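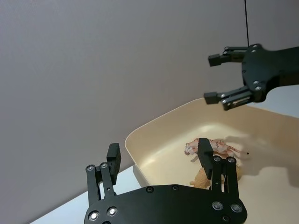 Why did the left gripper stop responding during the tray task?
The cable at the wrist had worked part of the way out of its connector, and the controller lost contact with the gripper while the arm was still moving.

Minutes, Skokgate handling group, August meeting
Started 4:00 p.m. Minutes of the previous meeting approved with no changes.

1. Gripper fault on the two-arm cell
The fault was logged on Sunday during the toy animal sorting runs. The left gripper stayed open when told to close. The arm finished its move anyway and pressed one fingertip against the tray floor before the operator hit the stop button. Nobody was hurt. The log shows 117 cycles completed before the first lost message.

The Prundel software is set to report a lost gripper after 1000 milliseconds. The group agreed this is too long. By then the arm had already reached the tray.

The connector was reseated and the arm ran again at low speed. The fault came back once, with the wrist turned close to its limit. The cable gets pulled tight in that position. 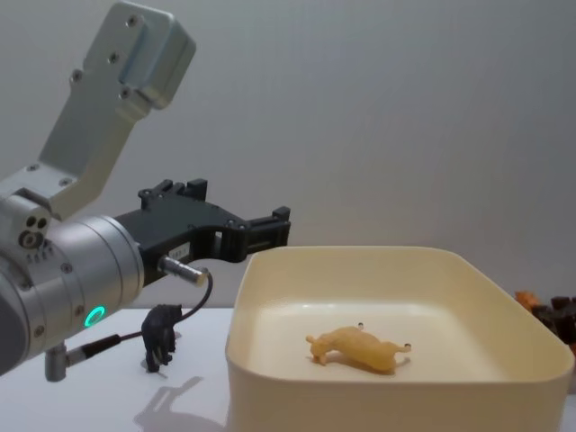
A longer cable was discussed. It would take the strain off the connector but leave a bigger loop near the table, where it could catch on a figurine or the tray rim. The group preferred to keep the present length and limit wrist rotation until Kostero replies about a locking connector.

2. Stop behavior
At present a lost gripper raises a warning and the arm keeps going. Agreed that it must stop both arms. One member asked if the second arm could be allowed to finish its move and back away first. Left open, to be looked at after the change is tested.

3. Actions
Wrist limit to be set before the next run.
Timeout to be lowered and tested with the gripper unplugged.
Fingertip pads to be checked for damage.
Fault report to go to Chaudhary with the log attached.

4. Other business
Request for a second stop button on the far side of the table. Approved.

Meeting closed 4:50 p.m.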